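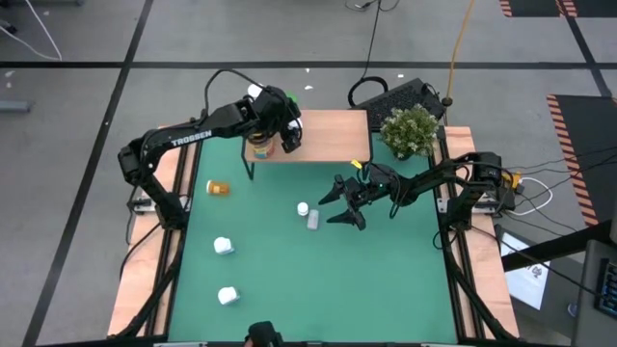

Where Does the Medicine Go? A Shelf for Bottles
Kekwood Project, Final Report
Raíssa Bastos, Emlyn Mathias, Chibuzor Usman
Project advisor: Meinir Griffiths

How we got started

Our project began with a kitchen cabinet in the apartment Emlyn shares with two other students. He opened it one evening looking for something for a headache, and a jar of vitamins rolled out and landed in the sink. He told us the story at our first project meeting, and within a few minutes all three of us were trading stories about our own cabinets, our parents' cabinets, and in Chibuzor's case a shoebox that had moved with him through four different addresses. By the end of the meeting we had our topic, though it took us another couple of weeks to work out what we wanted to ask about it.

We settled on two questions. How do people keep their medicine and supplement bottles at home when the bottles are all different sizes? And would a small raised shelf, the kind you can set on a counter or table, make it easier to find the one you want and read what it says? We named the project Kekwood after the street where Emlyn lives, mostly because the course form wanted a name and it was nearly midnight.

What we did

We handed out 600 flyers in the neighborhood and around the Dostmont student housing, asking people to fill out a short form about where they keep their bottles. We got 283 forms back, which made us very happy, and we would like to thank everyone who wrote extra things in the margins (we read every one of them!). From the people who left a phone number we picked seven households to visit. At each visit we asked to see the usual spot and then asked the person to find two things for us, talking out loud while they looked.

The visits were my favorite part of the whole project. People apologized for the mess before we had even taken our shoes off, and then they would get interested in their own cabinets and start telling us where everything came from. Bathrooms were a common spot, and so was the cupboard over the stove. In one home the everyday bottles lived in the fruit bowl, where they seemed to be getting along fine with the oranges.

We came away with the feeling that a bottle standing up, with its front toward you, gets found quickly, and that the trouble starts in the second row. People pulled out the front row one bottle at a time, put them down wherever there was room, and then put them back in a different order. A few never went back at all. That is how we ended up with the shelf: a flat board on a thin black stand, so that something can stand on top and something else can stand underneath or in front.

We kept the setup simple. A mixed group of bottles and jars goes on the table, some upright and some lying on their sides, the way we had found them in people's homes. Then comes the sorting, with the shelf there to be used. We included a translucent orange medicine bottle in the mix, along with supplement bottles and a jar with a colorful label. There is a potted plant toward the back of the table, and I would like it on record that it was doing well in July.

The trouble with the back of the bottle

We had planned to spend our time on the shelf and very little on the labels. The visits changed our minds. Again and again people turned a bottle around to check how many to take, brought it up close, moved it away again, and finally took it over to the window. Chibuzor suggested we do the same thing properly, so we sat down and typed out the back panels of the bottles we had collected. It came to 3,591 words, and Chibuzor typed most of them. We owe him a dinner.

The bottle of gummies gave us a lot to talk about. The directions are short enough, "ADULTS TAKE TWO (2) GUMMIES PER DAY," but they share the panel with the ingredients, the warnings, a palm oil logo and a barcode, and the lettering is small white capitals on green. I had never once in my life read that gummies may darken over time, or that they should be kept dry and at room temperature. After that I went home and moved mine out of the bathroom.
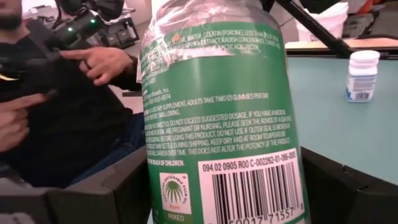 What we would tell people

Our advice is modest, and most of it came from the households themselves.

Keep the bottles you use every day on the upper board, where they can be picked up without moving anything else. Stand them up if you can. Turn the fronts outward, and if you need the directions often, copy them onto a card in big letters and keep it beside the bottle. Big bottles are happier below, on the table itself. Medicine has to stay out of reach of children, so in a home with little ones a shelf on an open counter is the wrong choice, and a high cupboard with one clear row is much better.

We also think the front of a label matters more than we had given it credit for. On our melatonin bottle the name is in large dark blue letters, with the peppermint flavor and the 3 mg printed under it, and Emlyn could read it to us from his chair without leaning forward. He is very proud of this. A bottle lying on its side asks more of you, however bright its label may be, and one tucked behind another can be showing you only half its front.

If we had another semester we would like to try a longer board, and a lip along the front edge. Ieuan Mostyn, who kindly read our draft, asked whether we had thought about people with stiff hands, and we had to admit that we had not done nearly enough there. It should come first for any group that picks this up after us.

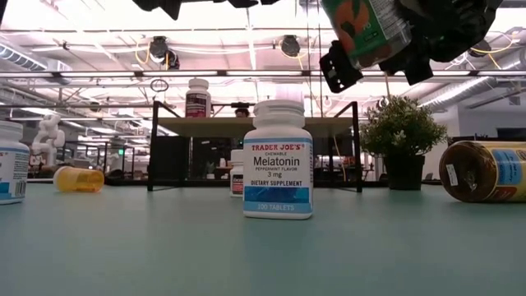

Raíssa Bastos

I was asked to add a few words of my own, and I will try to keep them shorter than my share of the rest. I came into this course wanting to design something large, a whole kitchen if they would let me, and I spent the term on one board and its stand. I enjoyed it far more than I expected. My grandmother keeps her bottles in a cookie tin, and when I called to tell her about the project she listened very patiently, asked how wide the shelf was, and said the tin suited her. I am bringing her a shelf at the end of the term anyway. She can put the tin on it.

Our thanks go to Meinir Griffiths for her patience with our schedule, and to all the people who let us look in their cupboards.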